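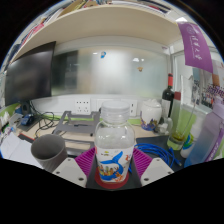
Water bottle on the red coaster.

Kalelham water notes, since a few people asked after Wednesday's meeting. Short thread.

1/ The town is replacing the old main under Gradero Street. The section is 823 feet long, and 72 homes are connected to it. Work starts in June.

2/ Expect the water to be off from 9 am to 3 pm on your block's day. You get a door tag the evening before. Mine is on the list for the first week.

3/ I've been filling bottles from the tap ahead of time. We're a house of three and I put aside 15 quarts – drinking, coffee, the dog, one round of dishes. Toilets are separate. Fill a bucket for those.

4/ When service comes back, run the cold tap in the bathtub first. Take the screens off your faucets before you do it. Grit from the pipe ends up in them and they're a pain to clean.

5/ Don't run hot water until the cold is clear. Otherwise you pull the cloudy stuff into the heater.

6/ Cost question: the share per home is $386, spread over the next year of bills. It shows up as its own line. Renters on Bolon Court should ask their landlord who pays it.

7/ Parking moves to the Hayashi lot during the work. No overnight permit needed, but the gate side is reserved for the crew.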